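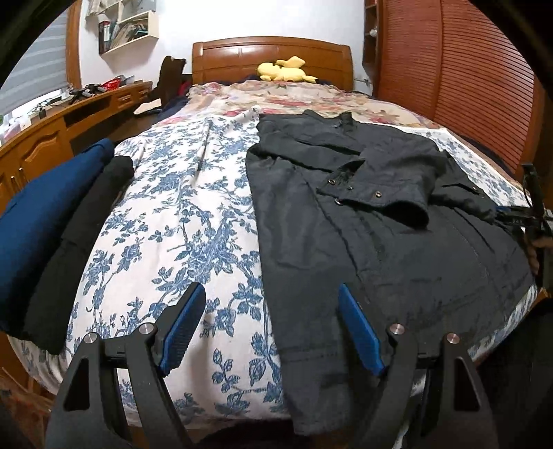 What is a parison, and why does this chapter start with it?

A parison is the soft tube of melted plastic that hangs from the die head of a blow molding machine before the mold closes on it. The chapter starts with it because most of the faults found later in a hollow part are already present in this tube, when the part does not yet exist.

Home | Contents | Chapter 6 | Chapter 7 | Chapter 8 | Exercises | Index

Chapter 7
The Parison and Its Wall

7.1 From pipe to bottle

In Chapter 6 the student has followed plastic through the barrel of the extruder and out of the die, and the product was a pipe. A pipe is pulled along a line, cooled in a water bath and cut. In extrusion blow molding the first steps are the same. The pellets are fed from the hopper, the screw carries them forward, the heater bands and the friction melt them, and the melt leaves through a ring-shaped gap. After this point the two processes separate. The tube now comes out downward, it is not cooled, and it must hang in the air by its own strength until the two mold halves close around it. Then air is blown inside, and the tube is pressed against the cold wall of the mold.

The time of hanging is short, but a lot can happen in it. Two effects are the most important ones, and they work against each other in some ways.

7.2 Sag

The parison has weight. The upper part must carry everything which is below it, and so the upper part is stretched and becomes thin. This is called sag. It grows with the length of the parison, with the melt temperature and with the time. A material of high melt strength sags less, and for this reason the grades for large drums flow much more slowly than the grades for injection molding.

The student should remember that sag is not linear. If the parison is made twice as long, the sag is more than twice as large. In small bottles it can often be ignored. In a drum it can never be ignored.

7.3 Swell

When the melt leaves the gap it becomes thicker, and the whole tube becomes wider. Inside the die the long molecules were pulled in the direction of flow. After the exit they are free to return, and the tube gets shorter and fatter. We call this die swell. It has two parts – the swell of the diameter and the swell of the wall – and they should be measured separately, as one cannot be calculated from the other in a simple way.

Swell depends on the speed. A faster screw gives more swell, and the operator who only wishes to make more parts in an hour may find that his parts have become heavier too.

7.4 A case from the shop floor

The Skemwood plant in Altville makes a jerrycan with one handle. The target weight of the trimmed part is 400 grams. After a change of the resin supplier, the weight was still correct, but 27 cans from one shift leaked at a lower corner in the drop test. The first idea of the shift was to raise the weight. This would have cost material in every can and helped the corner only a little.

The engineers instead cut several cans into rings and measured the wall at each height. The plastic was there, but it was in the wrong place. The new resin swelled less in diameter, so the parison was narrower and had to stretch further to reach the corner. Two things were changed: the die was replaced with a wider one, and the program of the die gap was opened for the part of the parison which forms the base. The weight stayed the same.

We will come back to this can in section 7.9, where the program is given point by point. The machine was a Lustska with a Seo controller, and its program is numbered in the way used in our tables.

7.5 What the student needs before going on

It is necessary to know the meaning of melt flow rate (Chapter 2) and the pressure drop in a ring gap (Chapter 6). The formulas for the gap are repeated in the next section, but without their proof. A simple calculator is enough for all the exercises of this chapter, except the last two, for which a spreadsheet is more comfortable.

In all the drawings the parison is shown from the side, with the die at the top. Wall thickness is drawn larger than in reality – otherwise the line would be too thin to see. Lengths are in millimeters and temperatures in degrees Celsius.

2462 views | 114 shares | Leave a comment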